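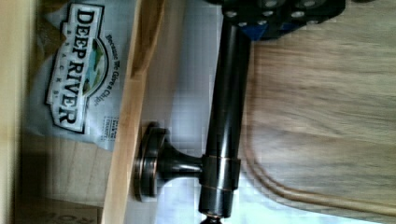 Tuko support wrote back at 4:10 and asked whether the grip profile was still on the factory setting, and could I please run the long-part test before we talk about a replacement.

Okay, so it was. I had the Ketico gripper kit on "general," and for heavy bronze bath hardware that's apparently the wrong choice! I switched to "rod, smooth" and bumped the hold force up to 52.

First batch was 30 picks on that dark bronze piece with the round flange on the end. The kit grabs up near the end of the rod, so all the weight hangs below, and I still got a little twist on the way up (four picks, maybe five if I'm being picky). No drops though — big improvement over last month.

Support says the twist could be pad wear. The counter shows 2,176 cycles, and I can't find a pad life anywhere in the manual. Can somebody confirm that number?

Also tried grabbing closer to the collar. Way steadier, but then the flange swings toward the divider and the arm stops with error 480. Cleared it twice, came right back.

Leaving the ticket open. New pads are coming from Bondum, and I'll rerun the same 30 once they're on. Log file is attached, ignore the first few lines, I had the wrong profile loaded again.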